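Subject: Re: [shopcare] Purple cloths, and where they should live
From: Mwende Biwott
Date: Jul 27, 2018

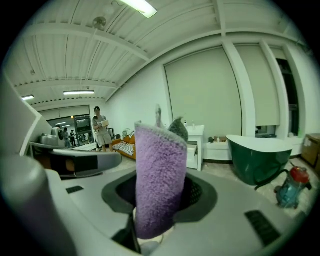

Answering both questions from the last digest together, as they have more or less the same answer.

On washing: keep the microfiber out of the regular load. I ran ours in with the cotton towels for most of a year and they came out full of lint, and after that they left more on a surface than they took off. Now they go in by themselves, warm, with a small amount of liquid detergent and no softener. Softener coats the fibers and they stop picking up dust. If you have already used it, two plain washes with no detergent will bring most of them back. The very thin ones I would just use for floors.

Dry them on low or hang them up. High heat makes the fuzzy kind go stiff, and they will scratch a glossy finish.

On sorting by color, I am quoting the earlier message so the people who joined in July can follow.

> We have been through 38 cloths at the Clastville showroom
> since we opened the second room, and I could not tell you
> which of them touched a bathtub and which touched a sofa.
> Chettiar wants us to go to three colors. I think two is
> all people will remember. Also, does anyone fold theirs?
> Ours get stuffed in a bag under the counter and half of
> them are gray by the end of the week no matter what color
> they started out.

I agree with two. Purple is for dry dusting, meaning cabinets, shelves, screens and the tops of appliances. Gray is for anything with water or cleaner on it, so tubs, sinks and the outside of the washers. When we tried a third color for wood it was back in the wrong pile within days.

Yes, fold them. I do lengthwise in half, then in half again, so you get a long strip with eight faces if you keep turning and refolding it. A bunched-up cloth gives you one dirty side and you don't notice when it has stopped working. The strips also stand up on end if you pack them close, and then you can see the color without digging around.

A few other things that came up:

Colored upholstery. Don't use a damp purple cloth on anything pale until it has been washed three or four times. The dye does run at first. I had a faint mark on a white cushion that took most of an afternoon to get out.

Tubs. On the dark painted exteriors use a gray cloth wrung out nearly dry, then go over it once with a dry one. Water spots show much more on dark green or black than on white. The rim can be cleaned as usual.

Vents and grilles. A cloth only pushes the dust in. Vacuum first with the brush end, then wipe.

The Dultville people asked about buying in bulk. The Skedeck price list has the pack of 191 but it is mixed colors, and you can't choose the mix. I would order smaller packs in one color even though they cost a little more per cloth.

If anyone has found a bin with a divider that fits on a regular cart shelf, please post the measurements.

Mwende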